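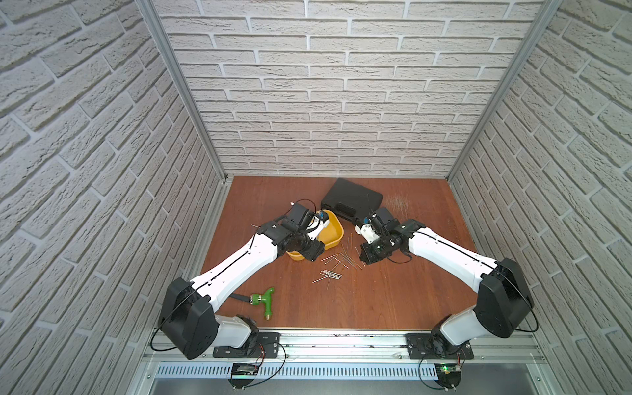
Dretbridge cell: equipment budget

Planning sheet for fitting out 2 more two-arm cells at the Dretbridge site. Maintained by Relu Sârbu. Prices exclude tax.

Per cell

Arms: 2, both on the front aluminum rail, one mounting plate each
Grippers: 2, plus 2 spares
Slotted cable duct: 243 per cell, Rinaldi quote
Wall panels, faux brick, three sides: 187 per cell, Ullell quote

Small parts such as loose metal pins go under consumables, together with bowls, dustpans and hose nozzles.
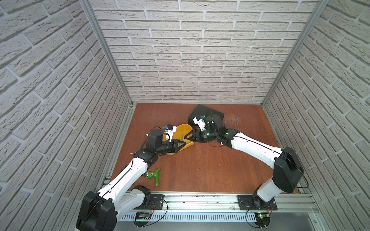
Consumables are reordered from Indville in June and are not charged to the cell. Lead time on mounting plates is 4 weeks. Order them before the arms.

Open items

Spare control boards: no quote yet.
Freight: not included.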